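Notes from the Curb

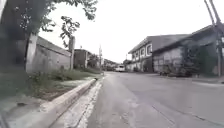

So I've been walking our street again, every morning before coffee, and I have opinions about gutters now. Sorry in advance! If you came for the cookie swap sign-up it's further down the newsletter, after the piece on the Pendham bus.

It started when I moved the car and stepped off the curb into a good four inches of leaf mush. I went in up to the ankle, in my nice shoes. I scraped myself off on the grass and then stood there looking down the road and thinking, when did anyone last clean this thing? I've lived here 12 years and I couldn't tell you. So I went home for the flat shovel and did the stretch outside my own place, and then a bit of next door's, and then it was getting dark and I'd filled seven yard bags.

You would not believe how satisfying it is. The leaves come up in sheets if you get the blade under them, and underneath there's this layer of fine grit (I saved a bucket of it for icy steps, we'll see if that was clever). I also found a tennis ball, a great many bottle caps and one child's mitten, red, left hand, now washed and sitting on my porch rail if it's yours.

What doesn't come up is the staining. We've got that whitish crusty stuff in the channel and the dark marks along the bottom, and I have gone at both with a stiff broom and got nowhere. Zhuoran Pan thinks the white is minerals left behind when the water dries out and says to leave it be. My brother-in-law says vinegar. I tried vinegar on a patch as long as my arm and now I have a patch as long as my arm that smells like pickles. If anybody has a method that doesn't involve renting something, please write in.

Then there's the verge, which I know is a sore subject after last summer. I'm on the side of the weeds, mostly. The grass is never going to fill in under the trees, it's too shady and the soil's packed down hard from people parking on it (you know who you are, and so do I, because I can see your tires from my kitchen). I'd love to try some clover on the bare spots in spring. The Räsänen garden store had a big bag of seed for $12 and I nearly bought it on the spot, but December seemed like the wrong time to be throwing seed around. Pull the tall weeds back by the wall if you want to, but please leave the low ones, they're all that's holding the dirt out of the gutter.

And the wall! A couple of people have asked me if we could wash it or paint it. I like it gray and blotchy. It looks like a wall that's been rained on for years, and I don't see what a coat of cream paint would do except show the splashes. I'm willing to be outvoted.

Anyway, the point of all this: I'm doing another round of the gutter on 17th December, starting at nine at the Pevar Street corner and working down as far as we get. Bring a flat shovel if you have one, a stiff broom if you don't, and gloves either way. Wear something bright, because cars do come through at a clip. I have yard bags left over and I'll bring a thermos of the good cocoa. Kids are welcome on the grass side of the curb only.

If it pours we'll skip it and I'll try again after the holidays. Text me or knock, I'm at number 179, the one with the mitten.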